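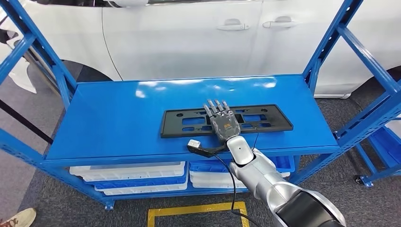 Blue metal shelving with a black number plate bracket on the top shelf.

Bradano Bar Trail: progress report to the Rivadeneyra Fund
Period covered: spring to the end of September
Prepared by Fidelina Cáceres, project lead

Summary
The grant pays for a printed and online guide to independent bars in the Bradano valley, outside the main town. The guide is on course for publication before the winter season. Two items are behind schedule and are set out below.

Visits
We set out to visit 40 bars and have now been to 30. Each was visited twice, once before 6 pm and once after 9 pm, as agreed in the original plan. Of the bars still to be seen, most are at the upper end of the valley, where the last bus leaves at 8.40 pm. Roswitha Kaufmann has arranged overnight stays in Petow so that the late visits can go ahead without taxi fares.

Eight bars have asked not to be listed. Three are changing hands, four do not want more trade than they have, and one gave no reason. We have taken them off the list and will not replace them.

Entries
Draft entries are finished for all the bars visited so far. Each gives opening hours, what is on tap, whether food is served, step-free access and the nearest stop. Owners have been sent their own entry to check facts only. The Josetti asked us to remove a line about its wine prices, and we have kept it in, as the prices were correct on both visits.

Opening hours remain the hardest part to get right. Several places close when the last customer goes home, and we have agreed to print "until late" for these.

Behind schedule
The map is late. The first version put two riverside bars on the wrong bank and has gone back to the designer. We expect a corrected proof next month.

Translation of the entries into German has not started. Roswitha will begin once the remaining visits are written up.

Spending
Travel is under budget by 504 euros, mainly through sharing cars on the lower valley visits. We ask for permission to move this sum to printing, where the quote has gone up with the price of paper. All other headings are as forecast.

Next steps
Finish the upper valley visits from Petow.
Approve the map proof.
Send the full text to the printer.
Agree with the Fund where the free copies should go. Our suggestion is the station, the two campsites and the listed bars.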